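Stacking drawers for potting stuff – worth it?

marl_tub
Thinking of the yellow three-drawer plastic stack with white handles for the corner by the planter. Trowel, tape, plant ties. The Rollarholm listing says it takes 80 pounds. I doubt it.

Holtside61
80 pounds of what, feathers? Mine bowed under two bags of grit. And yellow on yellow wallpaper, you'll never find it.

marl_tub
Yellow's fine by me. Same corner, drawers and floor:
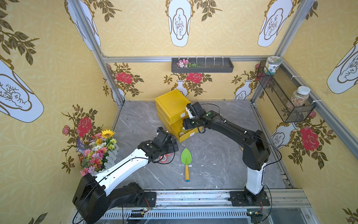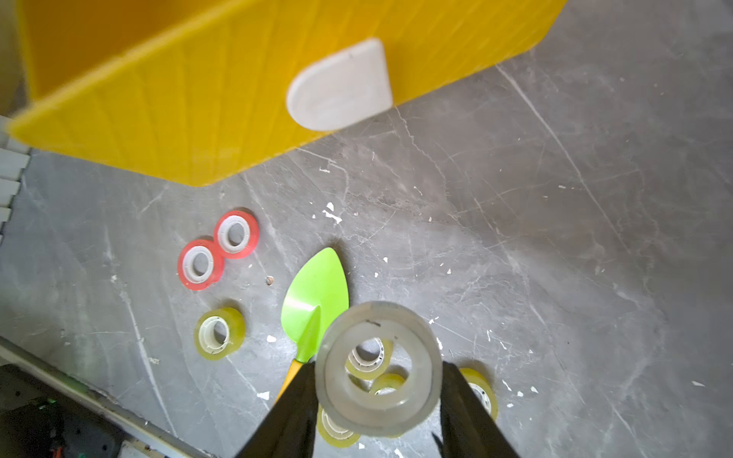 My real question is whether the bottom drawer stays on its track with the other two loaded. Every review says "sturdy" and not one says what they kept in it.

samir_201
Had one in the shed since December, no trouble. Light stuff only.

Holtside61
Light stuff could go in a shoebox.

samir_201
A shoebox doesn't have handles – and it goes soft in a shed.

lestden
I'd worry more about the floor. Grit gets under those things and scratches. Sweep up the white bits first and put a mat down.

marl_tub
A mat I can do. Still not buying the 80 pounds.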